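Boletín de medios y audiencias
Febrero de 2023

La encuesta de Lullia sobre suscripciones de pago: menos ruido del que parece

Lullia, la red social de mensajes de voz, publicó hace unos días una encuesta según la cual una amplia mayoría de sus usuarios «valora positivamente» el nuevo plan de pago. El titular ha corrido por todas partes. Conviene leer la ficha técnica antes de repetirlo. 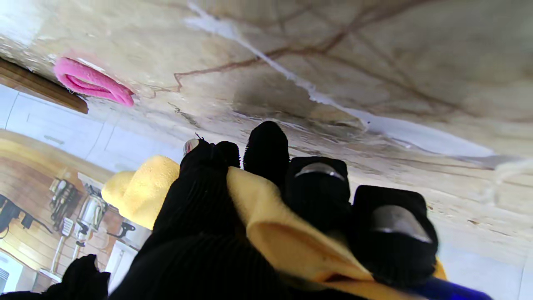
Por Teófilo Muñoz
Redacción de audiencias

La muestra es de 873 personas. Para un sondeo por internet no es poco, y no voy a discutir el tamaño. Lo que me cuesta aceptar es la forma de reclutarlas: el cuestionario se ofreció dentro de la propia aplicación, a quienes la tenían abierta. Los que se marcharon en junio, cuando llegaron los primeros cambios, no pudieron contestar. Preguntar a los que se quedan si están contentos da casi siempre el mismo resultado.

Luego está la pregunta. «¿Valora usted que existan opciones adicionales para quien desee apoyar la plataforma?» Yo también diría que sí. De ahí a sacar la tarjeta hay un trecho, y el informe de Parnwood, la consultora que firmó el trabajo, lo despacha en la página 8 con una nota al pie. Allí se lee que la intención de pago «se abordará en una segunda oleada». No se da fecha.

Hablé con Ngozi Tijani, que diseñó cuestionarios para Issahaku hasta el año pasado. Le parece una encuesta correcta para uso interno. «Sirve para saber qué función gusta más. Para anunciar que la gente quiere pagar, yo no la habría usado», me dijo.
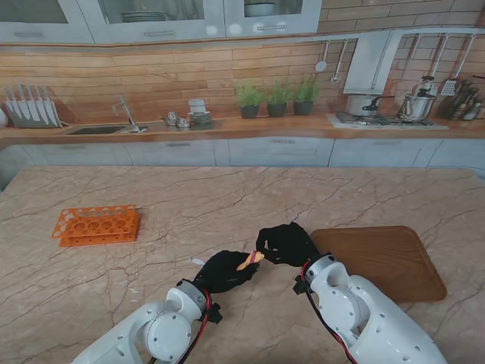
Tampoco ayuda el desglose por edades. Hay 4 tramos, pero el último empieza en los cuarenta y cinco y mete en el mismo saco a gente que usa la aplicación para trabajar y a gente que la abre para oír a los nietos. Femi Isah, portavoz de Lullia, respondió por correo que los datos completos «están a disposición de los socios comerciales». Se los pedí. Sigo esperando — y no soy socio comercial, así que imagino que esperaré bastante.

Istholm, su competidora más directa, hizo algo parecido con su plan familiar y al cabo de 2 trimestres dejó de mencionarlo en sus notas de prensa. Puede que aquí ocurra lo contrario. Si hay cifras de altas, me gustaría verlas, con bajas incluidas y sin contar los meses de prueba gratuitos.

Los lectores que hayan contestado al cuestionario pueden escribir a la redacción. Nos interesa sobre todo saber en qué momento les apareció en pantalla y si podían cerrarlo sin responder.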